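Skarnetti: mesh laundry bags and the wear of light fabrics
Project report, textile care module
Author: Mathias Koller

3. Method

3.1 Materials

The bags tested were white mesh laundry bags with a zip closure. Teoh and Faltus bags were bought new and washed once, empty, before use, so that any finish left from the factory would not affect the first reading. The clothing load was kept the same for each run: denim, one cotton shirt and a pair of tights. Denim was included as the rough item. In normal washing it is the denim that does the damage, either by rubbing against finer items or by catching them on a rivet or a button.

The tights were the indicator item. They went inside the bag in the bagged runs and directly into the drum in the control runs. Denim stayed outside the bag in every run except the last series, where it was put inside to load the seams of the bag.

3.2 Preparing the bag

Before each run the bag was laid flat on a white table and smoothed by hand from the closed end towards the zip. Clothes were kept in a plastic basket beside it until needed. The zip was checked along its full length, then the hem, then the mesh. A bag with a pulled thread longer than 2 mm was taken out of the series.

The position of the puller was noted at the start and at the end of each wash. A puller that has moved during the cycle leaves a gap through which a strap or a toe can escape. In the first trial runs this was not recorded, and those runs have been left out of the results.
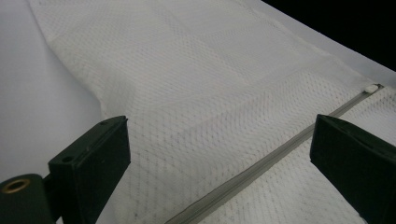
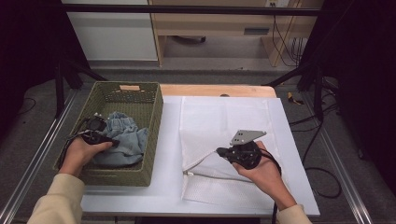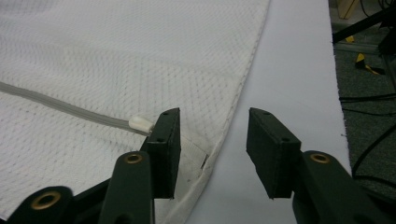

Figure 2. White mesh fabric laid flat, with the zip running across it.

3.3 Wash programme

All runs used the Udix machine in the residence laundry room, at 30 degrees with a spin speed of 800. Liquid detergent was used, measured with the same cap. Powder was rejected after the first trial, where undissolved grains stayed in the weave and made the fabric hard to inspect.

Each bag was dried flat. Tumble drying was not tested.

4. Results

In total 96 runs were completed and accepted. Tights washed without a bag showed a first snag earlier than bagged tights in every series. The difference was largest when the denim had metal buttons left open. Closing the buttons and turning the denim inside out reduced the number of snags in the control runs, but did not bring it down to the level of the bagged runs.

The mesh itself wore slowly. Most of the damage to the bags was found at two points: the end of the zip, where the tape meets the side seam, and the corners of the hem. On three bags the stitching at the zip end had opened far enough to pass a pencil through. All three came from the series with denim inside the bag.

Overfilled bags gave poor results. With the bag packed tight, the shirt came out creased and detergent marks were visible on the collar.

5. Sources of error

The drum was shared with other residents between runs, and residue from their washes cannot be ruled out. Snags were judged by eye by one person. The age of the denim was not controlled, and softer, older denim may rub less.

6. Further work

The zip end should be tested separately, with a repeated pull of fixed load. A second closure type, such as a drawstring, would make a useful comparison.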